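Otthorpe Users Board > Teleoperation > Cup task: glove control or hand guiding?

Vy Giáp
Posted January 2025
Members are asked to comment on the choice of teaching method for the two-cup task in the Pendska simulator. Our group currently drives the hand remotely with a glove. Two views of the lavender or purple cup and the green cup are attached.

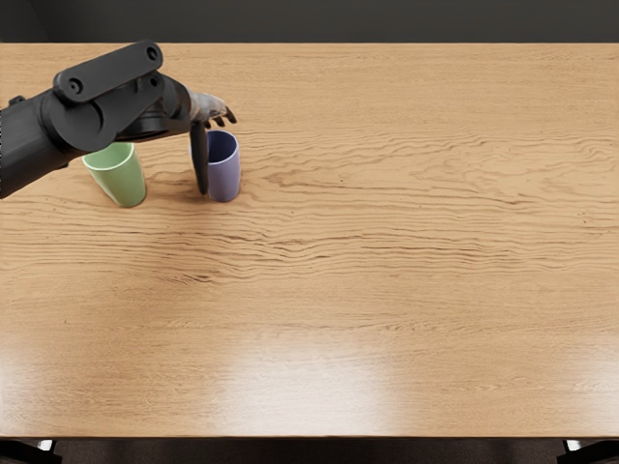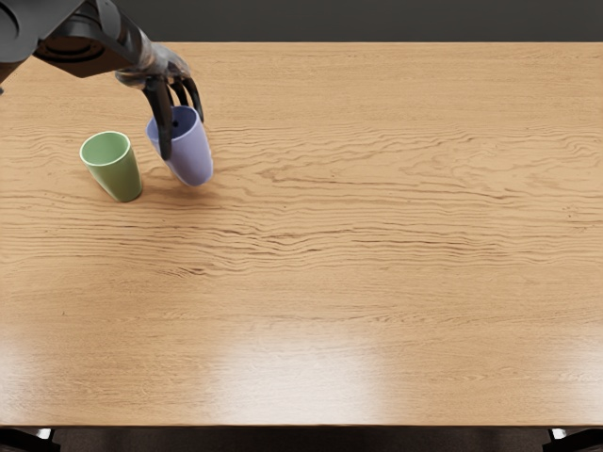 The present set holds 199 demonstrations by 2 operators. I propose that all further sessions use the glove and that hand guiding on the physical arm be discontinued.

shehu_lab
I do not support the proposal. Hand guiding gives the operator a direct sense of contact, and the glove does not. Our operators closed the fingers too far in glove sessions and had to be retrained.

hastier_ops
I must disagree with the previous member. Guiding a hand with this many joints requires two people, and their recordings seldom agree. The glove records every finger at once.

shehu_lab
That objection applies to the fingers. It does not apply to the approach, which one person can guide without difficulty.

Vy Giáp
The point is accepted in part. I will amend the proposal so that hand guiding remains permitted for the approach. Groups wishing to contribute toward the target of 2,000 demonstrations should state the method used in each file header.

hastier_ops
Agreed, provided that the two methods are stored in separate folders.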